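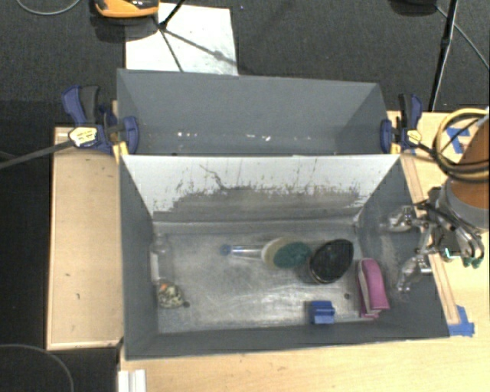

# Zarlow bin-picking kit: missed picks on clear tubes and shiny items in a bare metal bin

**Posted by tcoldwell, Jan 30, 2022**

We have the Zarlow bin-picking kit on a 30-day evaluation and I need to decide before the end of February whether to keep it. The kit is the vision software, the calibration target and the grasp planner. Arm and gripper are ours. The gripper is a jointed-finger type with fingertip pads and the bin is grey sheet metal with sloping walls, clamped to the table at the back corners.

Test procedure: mixed small items tipped in loose, the arm picks one at a time until the bin is empty or the planner reports no valid grasp. I logged 300 attempts on default settings, firmware 3.2.

Matt items are fine. The round sponge and the small blue plastic block almost never fail. The failures fall into these groups:

- Clear plastic tube with a blue cap. The planner either ignores it or proposes a grasp on the cap only, and the tube swings out when lifted.
- Glossy black oval. The depth map has a hole where the top surface should be. The fingers close too high.
- Anything lying against a side wall. The planner rejects it for collision even where there is visibly room for one finger.

The bin floor is worn and reflective, and the depth map is noisy there even with nothing on it.

Things I have tried: recalibrating twice, lowering the confidence threshold to 0.4 (more attempts, no more successes), turning the room lights off. The Zarlow manual has one paragraph on transparent items and it says to "optimise lighting".

Is this a settings problem or is it as good as the kit gets? I would also like to hear from anyone who has compared it with the Moltau package.

---

**Salim Waweru**

Partly settings. Take the three groups separately.

**Wall rejections.** By default the planner treats the bin as a straight-sided box. Yours has flared walls, so the model it checks against is wrong everywhere except at one height. Go to Workspace > Container > Type and change "Box" to "Tapered", then enter the top and bottom dimensions. Measure the inside, at floor level, and don't work it out from the outside. Then set the wall clearance to 3 mm. The default is 12 mm, which is meant for suction cups and makes no sense with fingers. If the bin can shift at all in its clamps, go back up to 5 mm.

While you are there, add the clamps as keep-out volumes. The container model does not include anything fixed to the rim, and a wrist coming in at an angle near a back corner will find them.

**Glossy black oval.** Exposure. The kit takes one exposure by default. Turn on multi-exposure and use 2 captures, one short for the bare metal and one long for the black item. It adds to the cycle time. It also cleans up most of the floor noise. If any remains, capture an empty-bin background and enable subtraction, and repeat the capture if the bin is moved.

**Clear tube.** You will improve this but not fix it. The depth sensor is seeing the floor through the tube. What works for me is to add the tube as a known item with its length and diameter and tick "Anchor to feature", with the cap as the feature. The planner finds the cap, fits the cylinder from there and grasps nearer the middle. It does need the cap to be visible. If the cap is underneath something you get nothing until that item has been removed.

Put the confidence threshold back to 0.6 before you retest. At 0.4 you are mostly measuring how often it guesses.

On the purchase: for opaque parts I would keep it. If clear items are a large share of your real work, I would not, at this price.

---

**gearpuller**

had the same with clear stuff. we put matt black rubber mat in the bottom of the bin and it got a lot better, didn't touch any settings. cut it slightly small or it rides up the slope

---

**P. Mowat**

The mat is a reasonable fix for floor noise but will make a black item harder to separate from the floor in the colour image. Use a mid-grey or green one in this case. Check also that its thickness is entered as a floor offset, otherwise the fingertips will press into it on every low grasp and the pads wear quickly.

I ran Moltau for a few months at our Prernberg site before we changed to Zarlow. My notes:

| | Zarlow | Moltau |
|---|---|---|
| Tapered bins | Yes, off by default | Only by importing a CAD model |
| Multi-exposure | Yes | Yes, on by default |
| Clear items | Poor without an anchor feature | Slightly better, slower |
| Finger grippers | Good | Clearly written for suction |
| Support | Email, next day | Phone, variable |

With a finger gripper I would not pick Moltau. Their finger library assumed two parallel jaws when we had it, and jointed fingers had to be entered as a swept box, so you would be back to rejected grasps at the walls. It may have changed in later versions.

Ask Zarlow to extend the evaluation. They gave us two more weeks when we sent them our log files. Export with the depth frames included or they will only ask you for them again.

---

**tcoldwell**

Container type was set to Box. Changed to Tapered with 3 mm clearance and the wall rejections have mostly gone. Multi-exposure is on and the oval is being picked. Have not got to the cap anchor yet. Extension request sent with logs.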